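**Sorting craft table bins by color or by size?**

posted by Peden

I have a long white table against a wall and want to keep small supplies on it in open bins. No lids, because people won't put lids back on. Right now I have 2 small trays and a bigger tub, all plastic. Should each one be a different color, or should I buy a matching set and label them? The matching set from Vukuno is $54 and I'd like to skip it if I can. Table is 139 cm long if that matters.

**Seteck**

Different colors. People remember "the red one" and they don't read labels. Keep the same order on the table all the time. Jars and little bottles go in a deeper bin so they don't tip out when someone bumps it. Tall things can stand up at the back of a low tray, but only if they're light. Put the large tub at one end and use it for whatever has no place yet. Empty it once a week or it fills up with junk.

I've kept mine in this order since February:
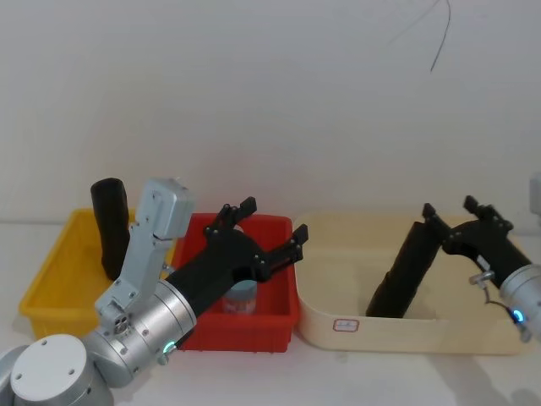

*Yellow, red, cream, left to right. Jar with the pale lid goes in red.*

Leave a little room in front of the bins so you can set something down while you look.

**Rai**

Get the set. It stacks, mixed ones don't.

**Peden**

Thanks both. I don't need to stack anything, so I'll stay with colors. Might move the tub to the right end, it's in the middle now and everyone drops things in it.

**Seteck**

Right end works. If the tub still fills up, try a smaller one.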